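Skerville Sports Board > College Football > Recruiting and Depth Chart

Thread: Freshman redshirt math, Skerville RB room

gapfit_emlyn
Joined: August
Posts: 205

Working through the running back depth chart. Alipour is the starter, Parkik is second, and the freshman, Skorico, is listed third at 200 pounds. My read is that he plays four games, keeps the redshirt, and gets the full workload next year. He had 11 carries in the closed scrimmage and 2 of them went for first downs. That is not a case for burning a year.

tackle_box_77

Disagree on the sample. Both first downs came on third and short against the starting front. The other nine carries were with the second line, which lost the edge on nearly every outside zone call. Grade the blocking before you grade the back.

gapfit_emlyn

I did grade it. The left guard was late to the second level on four of those runs. Skorico still had a cutback lane on two of the four and ran into the pile both times. That is vision, and vision takes a year.

hashmark

The bigger issue is pass protection. Parkik picks up the blitz and Skorico does not. On a staff that throws on first down as much as this one, the third back plays on kick coverage or he sits. 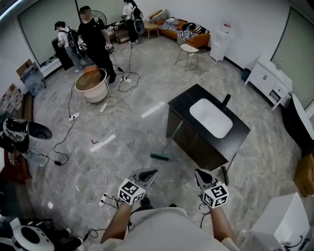

Does a game count against the four if he only plays on special teams?

One snap on the kickoff team counts the same as thirty carries. Postseason games are handled separately, so check the current wording before you plan around a bowl.

tackle_box_77

Then using him on coverage units is the worst of both options. Either give him eight carries a game or keep him on the scout team. Four games of running down kickoffs teaches him nothing about inside zone.

gapfit_emlyn

It teaches him game speed. Alipour did the same thing as a freshman and started the next fall.

tackle_box_77

Alipour also weighed more coming in and had a senior ahead of him who fumbled his way out of the job. Different situation.

hashmark

Agree with tackle on that one. My plan would be two early home games, then hold the other two for November – by then you know if Parkik's ankle is a problem.

gapfit_emlyn

Holding two back is reasonable. I still want to see him block somebody first.

Emlyn Beddoe
Section 11, row 2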